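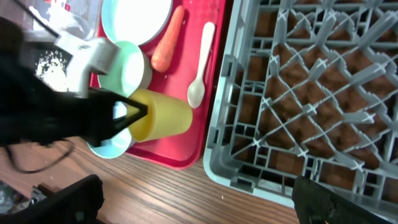 Dish rack and red tray, with cups, bowls and a spoon waiting on the tray.

Dish Rack and Tray: Frequently Asked Questions

Answers to the questions we get most often about the shared kitchen at Barta. If yours isn't covered, leave a note for Doina Jurić at the front desk.

Last updated 12/18/24

Where do I put my dishes when I finish eating?

On the red tray, next to the gray rack. Scrape plates and bowls into the food bin first. The tray is for dishes that still need to be washed. The rack is for clean dishes only.

Can I put things straight into the sink?

Only if you are washing them right then. Dishes left in the sink block it for the next person, and small items end up under the big ones.

What about leftover food on the tray?

Take it off before you start washing. Whole vegetables such as carrots can go back in the refrigerator if they are clean and nobody has bitten into them. Anything cut or cooked goes in a covered container with your name on it, or in the food bin. Food in unlabeled containers is thrown out after 3 days.

Does it matter how cups are placed on the tray?

Stand them up if there is room. A cup on its side is fine if it is empty. Please don't stack a cup that still has coffee or juice in it.

What order should I wash things in?

Cups first, then spoons and forks, then bowls, then plates, and pans last. Change the water when it gets greasy. If you are only doing your own cup and bowl, the order makes no difference.

How do I load the rack?

Plates stand on edge between the dividers. Bowls lean at an angle, open side facing down, with a gap between one bowl and the next. Cups go upside down along the side. Start at the back so the next person can reach the front.

Spoons fall through the rack. Where should they go?

Lay long-handled spoons across the ribs, not along them. Small spoons go in the cutlery jar by the faucet.

The rack has no drip pan. Is the table going to be damaged?

Shake each item over the sink before you rack it, and wipe the table under the rack when you have finished. To do that, lift the rack with both hands and set it on the counter. The tabletop is wood and it will stain if water sits on it overnight. We oil it every November, and it holds up well if it is kept dry the rest of the year.

Can plastic dishes go in the dishwasher?

The plastic cups and spoons should be washed by hand. We used to run them through the machine and several came out warped. Ceramic and glass can go in the dishwasher on the normal program.

How hot should the water be?

Hot from the tap is enough. Our water heater is set low, so don't expect it to steam.

Which dish soap do we use?

Fodau, the unscented one. It is under the sink in the large bottle. One squirt does a full basin. Please don't use the Skistis cleaner on anything people eat from. It is for the stove top and the floor.

How do I get tea and tomato stains out of light-colored cups and bowls?

Make a paste of baking soda and a little water, rub it on with a soft cloth, leave it for 5 minutes and rinse. Don't use steel wool on plastic. It leaves scratches, and the scratches hold stains.

How long can clean dishes stay on the rack?

Until the end of the day. Whoever closes the kitchen puts away what is left. Cups and bowls go on the open shelf, plates in the cabinet below it. If something is still damp, dry it with a towel from the drawer.

How do I clean the tray itself?

Wash it last, both sides, and stand it against the wall to dry. Crumbs collect in the corners, so go over those with the brush. The rack gets a full scrub once a week. Mineral buildup comes off with white vinegar.

I broke something. What now?

Sweep it up, wrap the pieces in newspaper and put them in the trash, not the recycling. Then tell Doina so it can be replaced. There is no charge for cups, bowls or plates. Grillell pans are the exception, and we ask for 75 percent of the cost of a new one.

Can I leave my own mug in the kitchen?

Yes, on the hooks. Mugs left on the tray are treated as shared dishes.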